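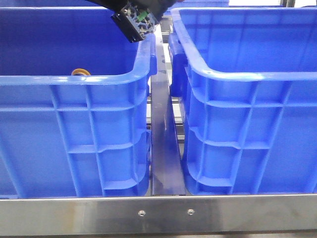 Tack cleaning, the lazy way

I ride out two lots most mornings at a small yard near Nornstead, and for years my bridle was a disgrace by October. Stiff reins, green gunk round the buckles, the lot. Then Siririporn Siriwan, our old head lass, took me in hand, and most of what follows is hers.

Wipe the bit the moment it comes out of the horse's mouth. A quick dunk and a rub with an old towel takes less time than boiling the kettle, and you'll never have to chip dried slobber off it again!

Use less water than you think on leather. I wring my sponge until my knuckles ache, then go over the soap with it. If you're getting froth, it's too wet — start again.

Don't dry anything on the radiator. I did this with a pair of reins after a soaking at Bastamstead and they came up like crispbread. Hang them somewhere airy and leave them alone overnight.

An old toothbrush is best for stitching and buckle holes. Cocktail sticks work on the holes too (mind your fingers).

Girths: elastic ends hate a hot wash. I do mine at 30 in a pillowcase tied with baler twine, with half the usual powder and no softener.

Oil twice a season and no more. I used to slap it on weekly and the cheek pieces stretched so much I ran out of holes.

Muddy breastgirth? Let the mud dry, then brush it off before it goes anywhere near a sponge — otherwise you're just rubbing grit in.

Silks next time, once I've got the grass stain out of mine.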